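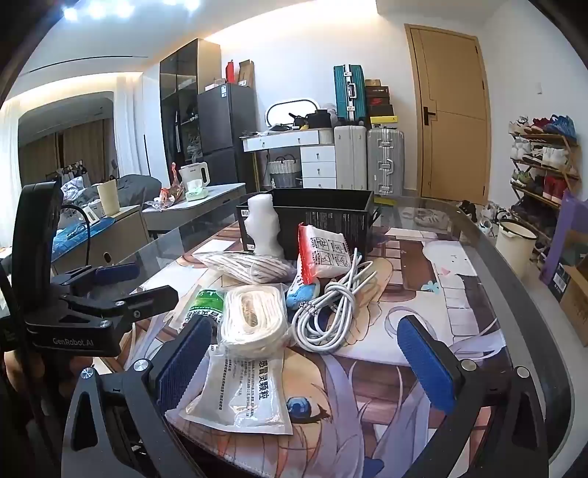
大判プレイマットの丸まり癖が取れません

投稿者:ノーヴィル三階の住人

キャラクターもののイラストが全面に入った、大きめのプレイマットを買いました。布の表面にゴムの裏地がついている、カードゲーム用としてよく売られているタイプです。筒に入って届いたので覚悟はしていたのですが、広げてから14日たっても四隅が元気に立ち上がっています。

試したことを書きます。

逆向きに巻いて一晩。朝には直ったように見え、昼には戻っていました。

四隅に辞書を置く。置いているあいだは完璧に平らです。辞書の下だけ。

敷布団の下に入れて寝る。腰が痛くなりました。マットに変化はありません。

送料が700円、本体が4000円だったので、買い直すほどの気力も財力もありません。アイロンは裏のゴムが溶けそうで怖いです。ドライヤーなら大丈夫でしょうか。あと、机がガラス天板なので、滑るのもなんとかしたいです。妻からは「壁に貼れば」と言われていますが、それは最後の手段にしたいと思っています。

どなたか、普通の家にあるもので直した方がいらっしゃいましたら教えてください。

投稿者:Catrin Morgan

同じようなマットを何枚か使っています。うちの経験では、丸まり癖は力より温度と時間です。冬に届いたマットはなかなか言うことを聞きません。11月に買った一枚は、暖房の入っていない部屋で年を越しても筒の形を覚えていました。

やり方はこうです。

まず洗面器か浴槽に、手を入れて「ぬるい」と思うくらいのお湯を張ります。熱湯はだめです。布とゴムの貼り合わせが浮いてくると、丸まりどころではない悩みが増えます。

マットを折らずに沈めて、10分ほど放っておきます。ついでに中性洗剤を一滴たらして、手のひらで表面をなでてください。うちでは水が紅茶の色になりました。買ったばかりならそこまでの感動はないはずです。

引き上げたらバスタオルにのせ、もう一枚のタオルで上から押さえて水を取ります。絞るのは厳禁です。ねじった線がそのままイラストの顔の上に残ります。私は主人公の鼻筋に残しました。

あとは平らな床に、絵のある面を上にして置きます。端が浮くようなら、乾いたタオルをはさんで板か大きな本をのせます。辞書を四隅だけに置くと、隅と隅のあいだが波打つので、辺全体を押さえるのがこつです。直射日光は避けて、乾くまで丸一日。ゴム側は乾きが遅いので、途中で一度裏返します。

ドライヤーは使えますが、弱い温風で、20センチくらい離して、同じ場所に当て続けないこと。隅のひとつだけがしぶとく残ったときの仕上げ用と思ってください。アイロンは、当て布をしてうまくいったという人もいます。失敗した人は静かにマットを買い直しているので、あまり書き込みません。

ガラスの上で滑る件は、天板とゴムの両方を拭くだけでかなり変わります。ガラスに指の脂や洗剤の膜が残っていると、ゴムがそこに乗って滑ります。水拭きのあと乾拭きです。それでも動くなら、食器棚に敷く網目の滑り止めシートを下に入れてください。色のついた安いものはガラスに跡が移ることがあるので、白か透明で。

しまうときは、絵の面を外側にして、ゆるく巻きます。内側にして巻くと端が上に反ります。カードの角が引っかかって腹が立つのはこちらの反り方です。輪ゴムで留めるのもやめたほうがいいです。くびれができます。

投稿者:トノンクームの隠居

そのまま使っていればそのうち平らになります。うちのは三年でなりました。

投稿者:Gwenllian Gwilliam

上のぬるま湯の方法に一票です。ただ、縁がかがり縫いになっているマットなら、ひとつ確認してください。縫い糸が縮んで端を引っぱっている場合があって、これは温めても寝かせても直りません。

見分け方は簡単で、四隅だけでなく辺の全体が細かくフリルのようになっていたら糸のせいです。届いてすぐなら店に言いましょう。私はダガンという店で買って、写真をつけて連絡したら交換してもらえました。代わりの品も筒で来ましたが。

筒で届いたものは、外箱を開けたらすぐ出して広げておくのがいいと思います。「使う日まできれいにとっておこう」と思ってしまい込むと、その分だけ癖が育ちます。私は去年のグラムポートの大会用に買った一枚を当日の朝に開け、対戦中ずっと左肘で押さえていました。負けたのは肘のせいということにしています。

あと、奥様の壁案ですが、貼るなら画鋲はおすすめしません。ゴムが重いので穴が伸びます。ズボン用のクリップつきハンガーで吊るすと、自重で縦の癖が多少ましになります。寝室の扉に吊るしたら、夜中に目が合って困りました。場所は選んでください。

投稿者:ノーヴィル三階の住人

皆さんありがとうございます。確認したところ、フリルにはなっていなかったので、週末に浴槽に沈めてみます。妻には入浴の順番について説明を求められています。

隠居さんの方法も、並行して続けます。

(閲覧数 372)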